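Back from Kurkeck, and no, I didn't see any of it. People keep asking. I saw the airport, the inside of a ute, a site office with one working power point and the same motel ceiling for 11 nights. There's apparently a lovely river. I'll take their word for it.

So, the game. I said last November I'd give the Sukeo campaign until the end of summer before I decided if it was a waste of everyone's evenings, and it's now 17th February, so I suppose that's near enough.

For anyone who wandered in from a search engine: Sukeo is the tabletop thing our group moved to after we got sick of the old one. Space salvage, lots of debt, dice pools. You play a crew who owe money on their ship and spend every session failing to pay it back. I was told it was "rules light". The rulebook is big enough to stun a wombat. There's a whole chapter on fuel. I've read the chapter on fuel twice and I still couldn't tell you how far we can get on a full tank, and I do this sort of thing for a living, more or less.

My complaint from the start has been the debt. The idea is that owing money makes you take risks, and risks make for good stories. Fine in theory. What I've seen in practice is a table of grown adults arguing over whether to pay docking fees in advance. We had one session, back before Christmas, where we spent the best part of two hours working out whether it was cheaper to repair a hull plate or buy a second-hand one. We bought the second-hand one. It had a hole in it. I gather that was the twist.

And yet everybody keeps turning up, me included, which annoys me because it's the kind of evidence I'd normally want to throw back at somebody.

Then there's the online side. When I'm away I'm supposed to be able to join in over Gallegos, the virtual table program we're all paying for. Has anyone ever had one of these work properly from a motel? Mine took most of an evening to load the map, by which stage my character had been put in charge of guarding a door. I guarded it. I heard every fourth word. At one point I was fairly sure we'd been boarded, so I rolled to shoot someone, and what had happened was that somebody's pizza had come.

The Gallegos people put out an update while I was away, with a cheery note saying it was now faster on slow connections. I've read a lot of those notes. Faster than what? Measured where? I updated it, because you don't get a choice, and all I can report is that the loading bar is a different colour now and the dice make a noise I can't switch off. If there's a setting for it, I'd love to hear, and please don't tell me it's under Preferences, it isn't under Preferences.

There's also a push on to get us signed up to Sollbridge, the games weekend, in the organised play league. I'm against it so far. I'm probably going to lose. The pitch is that you bring your own crew, get dropped into a shared story with all the other tables, and what your table does "changes the outcome for everyone". I've been to events that promised this before. What usually happens is that a bloke with a headset walks around collecting slips of paper, goes behind a curtain, then comes out and reads what was always going to happen. Entry is $60 a head and doesn't include parking. For that I want to see behind the curtain.

The counter-argument from the rest of the crew is that I said the same about the last one and then had a good time. I had an all right time. The sausage rolls were good. I'm not convinced the story was any different for our having been in it, and when I asked at the desk afterwards they went a bit vague on me. 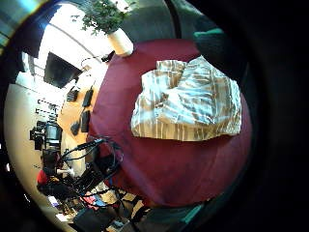
The other sticking point is levels. To get into the league proper you need a crew reputation of 75, and we're on 71. We'd need to pick up 4 points before they close the list, and the only ways to earn reputation are finishing contracts (we don't) and being owed favours (we aren't). There's a proposal floating around to do a string of easy milk runs just to get the number up. I've got nothing against milk runs except that they're boring, and if I wanted to spend my night moving boxes from one place to another and filling in the paperwork I'd stay at work, where they pay me.

What I would like, if anyone's listening, is to go back to the derelict we found in the third session. Remember that? Locked bay, air still on, a radio playing to itself? That was the one night where we all forgot to look at our phones. Then we got a message saying our repayment was due and we left, and it hasn't come up since. I've asked. I get told "we'll see", in the tone my parents used to use about getting a horse.

I do have a theory that the derelict was never going to be anything. There was a table in the back of the book, somebody rolled on it, and the radio was entry whatever-it-was on a list of spooky details. If that's so I'd sooner not know. It's the only theory I've got about this campaign that I'm hoping is wrong.

Verdict, then. I said I'd have one by now. I think Sukeo is a decent game with an accounting problem, I think Gallegos is overpriced for a thing that mostly shows me a spinning wheel, and I think Sollbridge will be loud and crowded and I'll come home with a cold. I've been outvoted on the first milk run already. We're hauling seed stock to some moon, and I've put my character down as ship's bookkeeper, on the grounds that if we're going to argue about docking fees I may as well be the one holding the ledger.

Work are making noises about sending me out again before the list closes. I've told them I have a commitment. I didn't say what kind. If I do end up back in Kurkeck I'll be on door duty again, so if you're in the group and reading this, please speak one at a time and tell me when it's only the pizza.

Next post will be the painting table, which I've been putting off. I bought a new primer that's meant to go on in any humidity. We'll see about that as well.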